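How I run a minutes-light meeting (and get everyone out by morning tea)

2019-11-18

I've been secretary of our community garden association for three years now, and for the first two of them I was typing up minutes until midnight. Pages and pages! Every opinion on mulch, faithfully recorded, and I'm fairly sure the only person who ever read them was me. So I stopped doing it that way, and a few people have asked how, so I'm writing it all down before I forget the fiddly bits.

You'll need a laptop, a blank document and a chair who is willing to say things out loud twice. That last one is the hard part. Ours is Graham Wainwright, and it took him a couple of goes, bless him.

Step 1. Build the skeleton the night before

Open a new document and paste the agenda in. Under each item put two lines: Decided, and Doing. Leave them blank. I do this with a cuppa the evening before and it takes me 11 minutes (yes, I timed it, I was procrastinating over the ironing).

If an item has a report attached, put the title of the report and who wrote it under the heading now. Don't summarise it. Everybody got it in the email, and if they didn't open it that's between them and their inbox.

Give every item a number and keep the numbers the same even if you jump around on the day. We once took item 6 first so the bloke from Caklow could give us his irrigation quote and get back to work, and I renumbered the lot. What a mess. I was still untangling it at tea.

Step 2. Get set up before people start talking

I like to be in the room a good quarter of an hour early. Sit where you can hear the quiet ones, so not at the far corner, and preferably close to a power point. Turn the font up to something silly like 16 so you can glance at it while you're listening. Turn autocorrect off too, or at least teach it your local names. Mine was determined to turn Horinent, our seedling supplier, into "horizon" and it got past me in the June minutes.

I also use a proper mouse. I know, I know, the trackpad is fine for most things, but when you're hopping between item 2 and item 9 while three people talk about the shed, a scroll wheel is your best friend.
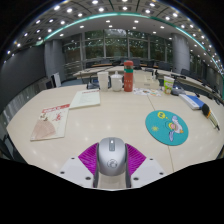 Step 3. Write decisions only, and read them back

Now the meeting's underway, and your job is mostly to sit on your hands. Let the discussion roll past. When it sounds like it's landing somewhere, that's when the chair says "so we're agreed that..." and you type exactly that under Decided. Then you read it back, aloud, to the whole table.

The reading back feels awful the first time. Do it anyway! You'd be amazed how often someone says "hang on, I thought we were only getting the 2 metre beds". Far better to have that out now than by email a week later. We very nearly ordered 42 bags of Plimovard potting mix when the vote was for half that.

If there's a formal motion, you do need who moved it, who seconded it and whether it was carried. Check your own rules for anything else that has to be in there.

Step 4. Put a name and a date on every job

Under Doing, each job gets one name. "The group will look into it" means the gate latch is still broken at Christmas. If two people volunteer, lovely, write down the one who'll answer the phone.

Step 5. Send it before you go home

Save it as a PDF, attach it, send it. I stay in my seat while everyone's stacking cups and have it gone before I've found my car keys. Put the jobs in the body of the email as well as in the attachment, so people see their own name without having to click on anything.

I file my copies in a folder called Marty, after the dog, for reasons that made sense at the time. You'll probably want something more like "Minutes 2019". Whoever takes over from you will be grateful.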